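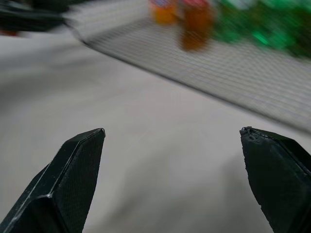
Throwing out blurred wrist frames before they reach the detector

I spent most of March on a problem I should have fixed last year. Our pick planner takes detections from the wrist camera, and it was taking them from every frame, including the ones grabbed while the arm was swinging across the table. Mid-swing, a group of green things turns into one green smear and you can't tell where one ends and the next begins. The detector doesn't know that. It draws a box and hands over a confidence score like always.

The planner runs on a node we call Watow. It keeps a short list of tracked objects and updates each one when a new detection lands close enough. A bad box from a moving frame would drag the track a couple of centimeters sideways, and then the next good frame would drag it back. If the planner happened to commit in between, the gripper closed on the side of the object or on air.

My first try was a sharpness score. Take the Laplacian of the image, take the variance, reject anything under a threshold. It's four lines of code and it's what most people suggest. It worked badly for us. A plain gray tabletop has almost no edges to begin with, so a perfectly still frame of bare table scored as blurry. The grid mat has the opposite problem. It has so many fine lines that even a smeared view of it can score higher than a clean view of the table.

The fingers are another trap. They are mounted in front of the camera and move with it, so they stay fairly sharp when everything behind them is streaking. The nicks on the right fingertip come through clearly at full arm speed. Any score over the whole image counts those edges as good news. I masked the fingers out, which helped, but the mask has to follow the gripper opening and I didn't want to maintain that.

Patricio Aguirre looked at my plots and asked why I was working so hard to get the arm's speed out of the pixels when the controller already publishes it. Fair question. So the second version ignores the image. It takes the joint velocities, works out how fast the camera is moving and turning, and multiplies by the exposure time to get an expected smear in pixels at table depth. Over 5 pixels, the frame is dropped.

The part that took real time was the clocks. Camera frames were being stamped on arrival at the PC, and that delay wobbled with load. I recorded a back-and-forth sweep, compared image motion with joint motion, and slid one against the other until they lined up. The frames were late by 139 ms on that run. Using the stamp from the camera itself fixed most of it, and a fixed offset in the config covers the rest.

One more change in Watow: a track that gets no update now holds its position for 300 ms and is then marked stale. The planner won't commit to a stale track. Before this, dropping frames would have made it delete objects and re-add them with new IDs, and the log was hard enough to read already.

Results so far are decent. The sideways jumps are gone from the tracks I've replayed. Picks start a bit later because the arm has to slow down before the planner has anything fresh to work with. I can live with that for now, though I'd like to shorten the exposure and win some of it back - that means more light over the table, and I haven't looked at what we have on the shelf.

Still open: rotation about the camera axis. The smear there depends on where you are in the image, small in the middle and larger in the corners, and I currently use the corner value for everything. That's too strict. A per-detection check would be better and I have a branch for it, but it isn't tested.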